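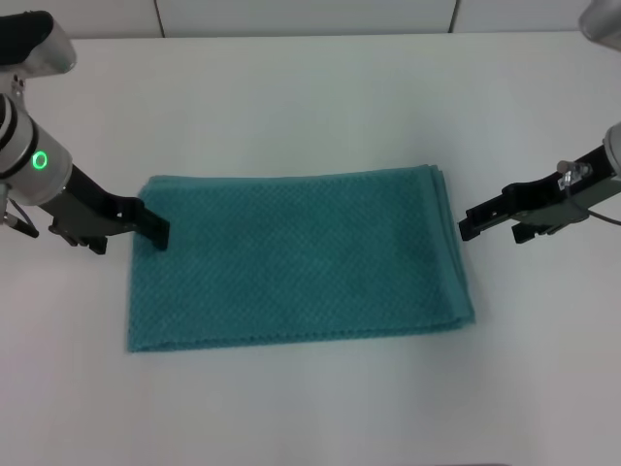 Trulthorpe Guest House
Linen and Towel Inspection Checklist, Rooms 3 and 17
October 2024

To be completed before linen is returned to the floor closets. Mark each item Pass, Fail or N/A and enter a comment for every Fail.

1. Towels free of stains, pulled threads and loose hems.
Pass. One hand towel from Room 17 has a short pulled thread near the hem. Trimmed and kept in service.

2. Towels fully dry before folding.
Pass.

3. Folded edges aligned, with no more than a finger's width of offset between layers.
Fail. Several bath towels in the Room 3 set were bunched at one corner. Refold on a flat table and smooth from the center outward.

4. Bath towels folded to the standard shelf width of 310 mm.
Pass. The older Damberg towels finish at 300 mm and are accepted until replaced.

5. Colors kept in separate stacks.
Pass.

6. Folding table wiped down and dried before use.
Pass. Cloth and spray to be returned to the hook by the sink.

7. Closet shelves clean, dry and free of dust.
Fail. Lower shelf in the Tisano wing closet has lint at the back. Vacuum and reinspect.

8. Closet door closes fully and the vent is clear.
Pass. The hinge noted in April has been repaired.

9. Worn towels removed from guest stock and marked for cleaning use.
N/A. None set aside at this inspection.

10. Delivery slip from MacDonald Laundry checked against the shelf record.
Pass. Slip filed in the housekeeping binder.

Overall result: Conditional pass. Items 3 and 7 to be corrected before the next linen change. The completed form is to be kept at the housekeeping desk.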